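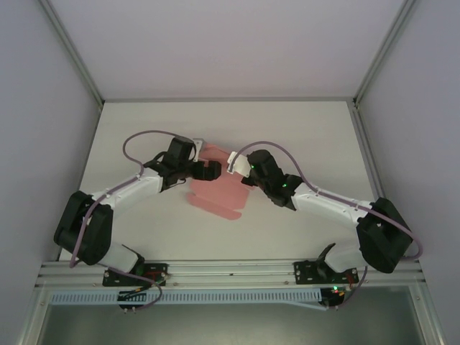 Itziar Garrido started mending clothes for money in a spare bedroom in Dirkside, with a machine she had bought second-hand from a neighbour. She now rents the ground floor of a former bakery in Londwood and takes in alterations and repairs four days a week. We spoke in June, late in the morning, while she was working through a pile of school trousers.

Her grandmother taught her to sew in Ortuño, but she did not take it seriously until she was in her thirties. Before that she worked in the accounts office at a builders' merchant.

"I was doing hems for people at work," she says. "Then their husbands, then their mothers. I was charging two pounds, which was silly. One of them told me the dry cleaner wanted twelve for the same job and did it worse."

Trousers are still most of her trade. She keeps every job in a ruled notebook, with the date, the name and what was done, and she looked up last year's total for me: 523 repairs, not counting alterations. Zips come first, then worn elbows and knees, then linings.

"Linings are the ones people leave too long. They wear the coat with the lining hanging down for two winters and then the outside has gone as well. If they'd come in when it was a small hole it would have been half an hour."

She turns work away fairly often. Very cheap stretch fabrics are the main reason, as the cloth around a tear is usually too weak to hold a stitch. She will tell a customer if a repair costs more than the garment did, though many go ahead anyway.

"A man called Eusebio Barroso brought me a work jacket that had been mended by three different people before me. You could see all the different threads. I said it would be 40 pounds to do properly and he could get a new one for that. He said he knew."

I asked her about visible mending, which has become popular with younger customers. She does it when asked, mostly darning in a contrasting wool, but she does not push it.

"It's nice on a jumper. I wouldn't put it on a suit. Some people come in with a picture and want exactly that, and I have to explain that the picture is a thick wool and theirs is a fine one, so it'll pull."

Since last autumn she has had help from Deepak Mishra, who trained in upholstery and comes in two mornings a week. He takes the heavy jobs – canvas bags, dog beds, the odd awning – on an old industrial machine by the back door. They are both teaching an evening class, with six places, and the spring one filled up before the posters were back from the printer.

The class begins with buttons. "Everyone thinks they can sew on a button," Garrido says. "They sew it flat against the cloth and then it won't do up, because there's no room underneath. So we do the shank first, and they're usually a bit annoyed to spend an hour on it."

After buttons they cover a plain hem, a patch from behind and a split seam. Machines stay covered until the third week. She asks people to bring something of their own that needs fixing, and to wash it first.

She has no plans to move again or to take on more staff. The rent is fixed for another three years, and she would like a better iron.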